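# Front-loaders in small rooms: door, drum and floor

Project report by Oi-ling Mok and Muthu Varma, second-year home technology module

## What we set out to do

Our question was how much trouble a front-loading washing machine causes in a room that was never meant to be a laundry room. Both of us live in the Zoltard building, where the shared laundry closed in May and people started putting machines wherever there was an outlet and a drain. We wanted to know which parts of doing a load get harder, and what a tenant can change without calling a plumber.

The project had a budget of $300 and ran for six weeks. We spent most of the money on mats and door seals, and the rest on detergent.

## Method

We visited households in the building and in the Usasham apartments next door. At each one we asked the person to do a normal load while we took notes. We didn't help or comment. Afterward we asked the same questions every time:

- Where do you stand or kneel when you load?
- Which way does the door swing, and what does it hit?
- What do you do with the wet things while you empty the drum?
- What is the floor under the machine, and has it ever gotten wet?

Muthu did the interviews and I measured. We switched once, when I had a cold, and the measurements from that visit are less complete. Those are marked in the appendix.

## Results

### Doors

The door was the most common complaint. In narrow rooms people could only open it part of the way, so they loaded from the side and pushed clothes in with one arm. Two people had moved a cabinet to make space. One had taken the bathroom door off its hinges and kept it behind the couch.

Door seals were dirtier than we expected. Lint and hair collect in the bottom fold where water sits after a wash. People who left the door open between loads had cleaner seals, but an open door in a small room is something to trip over, and several tenants closed it for that reason alone.

### Drums and loading height

Most people overloaded. When we asked, they said bending down was unpleasant and they wanted to do it less often. A raised base helped the taller tenants. For one short tenant it made the back of the drum hard to reach, and she went back to having the machine on the floor.

### Floors

Carpet was the part we argued about most. We had assumed it would be a bad surface and wrote that in our plan. Tenants with carpet said the machine was quieter. The problem is that a small leak doesn't show. On tile you see the puddle, and on carpet you may only smell it later.
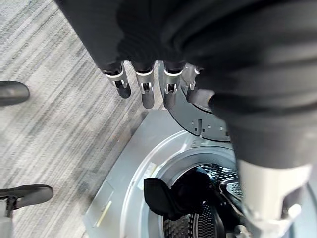

**Oi-ling Mok**

My own view is that a machine on carpet needs a tray under it, even a cheap one. Muthu thinks a flat mat is enough if the hoses are checked each month. We tested the Grendomix mat in both our apartments and it held a cup of water without trouble, but it has no raised edge and anything more would run off. We left both opinions in the report.

## Problems with the study

Our households were all in two buildings, so the rooms are alike. We also saw only one load per visit, and people probably took more care with us standing there. The Kao survey we borrowed questions from was written for houses with basements, and some of it didn't fit - we dropped the section on drying racks after the first visit.

## Next steps

Muthu is going to repeat the seal check in the fall. I would like to measure noise on carpet and on tile with the same machine, if we can get two people to agree to moving it.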